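Cord sorting (household)

Cord sorting is the ordinary household job of untangling a pile of electrical cords and cables, winding each one into a coil, and putting the coils away where they can be found again. It is usually done at a table, often in October, when many families are moving indoors for the colder months and would like to know where the extension cords have gone.

Tangling

Cords left together in a drawer or a box tend to work their way around one another every time somebody reaches in, and the plugs make matters worse, as a plug will slip through a loop quite happily and then refuse to come back out. Thin cords knot more tightly than thick ones. The home writer Laurinda Simões, whose booklet The Paredes Drawer runs to 104 pages, devotes a whole fond chapter to the subject and recommends starting from a plug and following its cord inward, loosening the pile with the fingertips and never giving it a good hard tug, however tempting that may be.
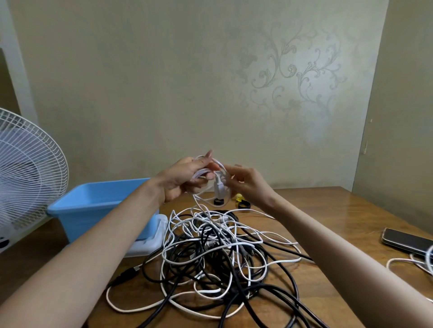 Winding

Most people wind a cord in loose, rounded loops, holding the finished loops in one hand and feeding the rest in with the other. Loops the width of a hand suit short charging cables, while a longer cord is happier in something bigger. A cord made of two thin wires twisted together needs a little more patience, and it is kind to let any small kink relax before carrying on (a sharp bend in the same spot, year after year, does a cord no good at all). Cords are always unplugged before winding, and any with cracked covering or bare wire should be set aside and not used again.

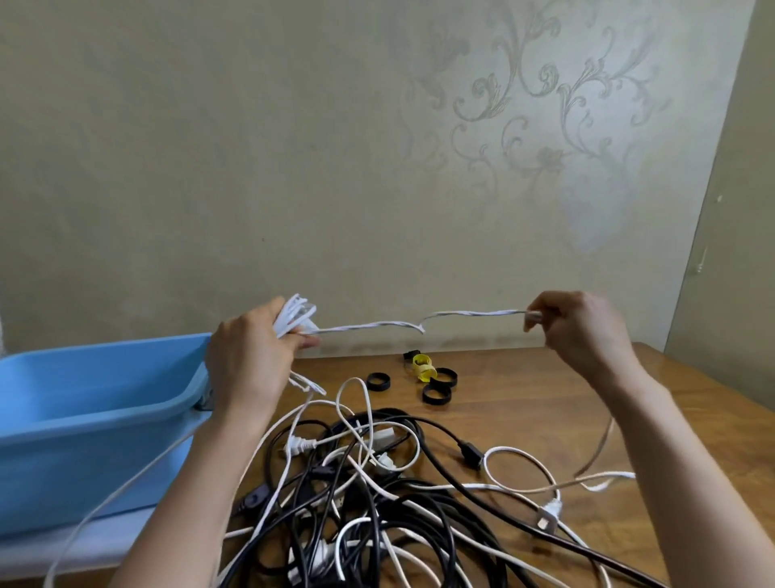 A twisted white cable held out above the unsorted cords.

Fastening and storage

Coils are held closed with hook-and-loop ties, rubber rings, clips, or the twist of wire from a bread bag. Tolera Alemayehu, who taught evening classes in home repair at the Lunavgate community hall, liked his students to fasten a tie near the plug, so that it stayed with its cord even when the cord was in use. Shallow plastic tubs are a popular home for the finished coils, with one tub for chargers and another for lamp and appliance cords. Paper labels are helpful too, especially for power cords whose appliances live in another room.

See also: Extension cord; Junk drawer; Spring cleaning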